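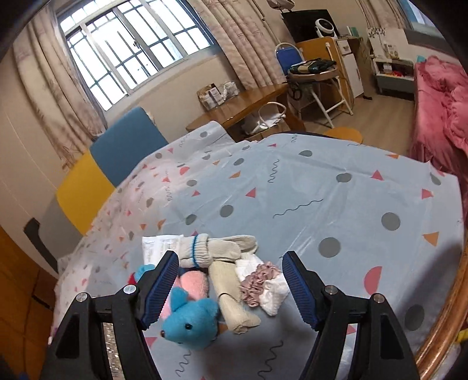 **Sala de prensa | Investigación en manipulación robótica**

8 de julio de 2018

# El laboratorio Khoo presenta un método para que los robots aprendan a recoger objetos blandos en dormitorios de verdad

Rirdale. Quien haya recogido alguna vez una habitación sabe que lo difícil casi nunca son las cajas. Lo difícil es lo otro, lo que se arruga, lo que se enreda y lo que acaba debajo de un peluche: un guante de punto doblado encima de un calcetín enrollado, un coletero rosa sobre una pieza de ganchillo, un ratoncito azul de felpa con sus orejas redondas. Con montones así, sobre camas corrientes, ha trabajado el laboratorio Khoo en el proyecto Nitider, cuyos primeros resultados tenemos hoy la alegría de compartir.

El método parte de una idea sencilla, y nos hace ilusión contarla con calma. Una persona sostiene en la mano una pinza de dos dedos, con almohadillas estriadas y una cámara incorporada, y va ordenando a su manera, sin prisas y sin guion. De cada recogida se conserva lo que ve la cámara y cómo se abren y se cierran los dedos, y con ese material se entrena después el programa que gobierna el brazo robótico. Como la herramienta se lleva de casa en casa sin más equipaje que una mochila, las demostraciones se graban donde está el desorden (¡y de eso hay en todas partes!).

Durante el mes de junio, el equipo reunió 2621 demostraciones en viviendas de Rirdale y de la vecina localidad de Dirton. Tras la revisión quedaron 2000 para el entrenamiento; las restantes se apartaron, en su mayoría por fallos de sincronización entre la imagen y la apertura de la pinza.

La prueba final se hizo con un brazo fijo y objetos que el sistema no había visto nunca. En 236 intentos de recoger una sola pieza de un montón y depositarla en una cesta, el robot completó 196. Los tropiezos se concentraron en dos situaciones: las prendas finas muy pegadas a la sábana, que los dedos pellizcaban junto con la tela de debajo, y las piezas enganchadas entre sí, que salían de dos en dos.

Las sábanas estampadas merecen mención aparte. En los primeros ensayos el sistema confundía a menudo los dibujos de la cama con objetos que había que coger, y cerraba los dedos sobre un triángulo o un semicírculo impreso con toda la buena voluntad del mundo. Incluir muchas más camas con estampado en el entrenamiento redujo bastante esos errores, aunque todavía aparecen de vez en cuando.

La siguiente fase de Nitider abordará la clasificación, es decir, que el robot separe lo que va al cajón de lo que va a la cesta. El laboratorio Khoo agradece de corazón a las familias de Rirdale y Dirton que abrieran sus dormitorios tal y como estaban.

**Contacto para medios:** oficina de comunicación del laboratorio Khoo, Rirdale. El informe técnico se facilita a los medios previa solicitud.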